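Paper Sorters Wanted (Human, For Now)

Drultine builds software for home robots. Ours can recite the warranty terms of a rice cooker. Asked to tidy a pile of paper, it picks up one leaflet, thinks it over, and puts it back where it was. We need people who do this chore at their own table without thinking at all.

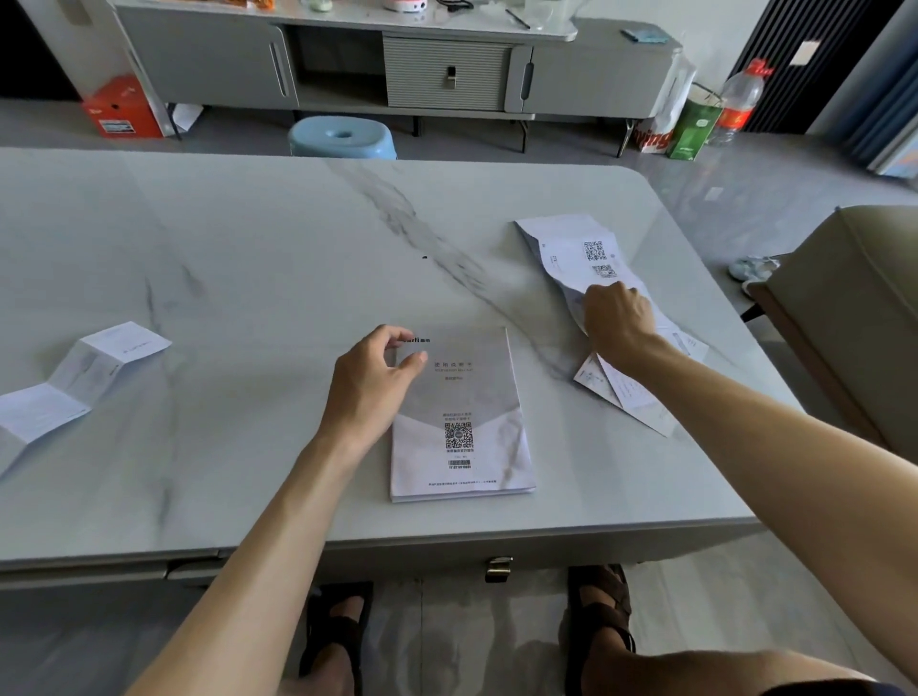 What you'd do

Sit down with the manuals and leaflets your household has been hoarding. Open them, flatten them, fold them back up, decide what stays. Thin paper that won't hold its shape is what beats our machine every time, so please don't pick out the easy ones.

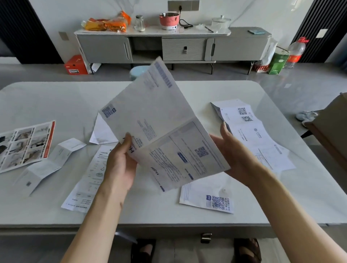 Large folded sheet, both hands. Our robot's best attempt at one ran 57 minutes.

Who we want

Anyone over 18 with a table, a chair and a paper problem. No technical background needed. Reading the manuals is optional - most owners seem to agree. Sessions last 25 minutes and you can sign up for as many as you can stand.
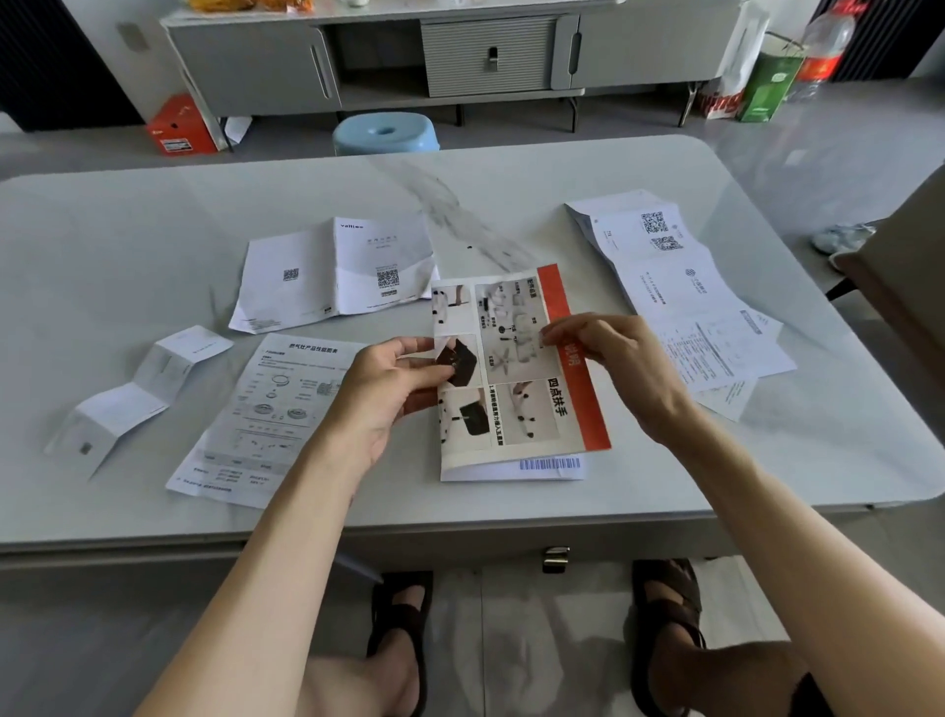

Booklet open at the four-point armrest, stove manual to the left.

Pay is $57 a session. Valter Marinho runs scheduling and Shona Ashby answers questions, including whether you are training your own replacement. (Her current estimate: not in time to help with your drawer.)

To apply, write to Shona at Drultine, Suite 1323, by the end of June. Mention your worst manual.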